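November, 8:40 a.m. Shrinkage trial, Norent cotton, second wash.

Loaded the Hivow washer with 63 swatches from the Rebelo roll, all cut on the straight grain and marked on the back with laundry pen. Warm cycle, no softener. Total load was 3175 g with the ballast towels, a little heavier than the first wash. Spin set to 1083 rpm – the panel will not take a round number.

Marks on the selvage swatches have faded. Go over them before wash three or we lose the warp direction.
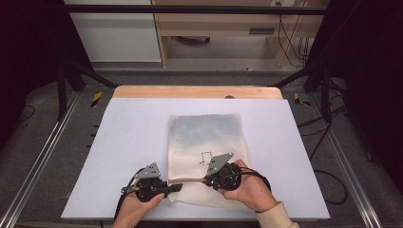
Warp shrinkage is still running ahead of weft, and the gap is wider than on the Prerent roll. I suspect tension at the finishing stage. Readings taken across a crease come out short, so any piece that is folded over, like the off-white cloth on the white board, has to be opened flat and left to relax before the ruler goes near it. Same rule for the ballast if anyone weighs it.

Conditioning cabinet drifted overnight. Reset it and logged the offset on the door sheet. Do not average today's figures with the first wash until the drift is corrected.

To do: order pen refills, recut two swatches with frayed corners, ask Norent for the finishing record.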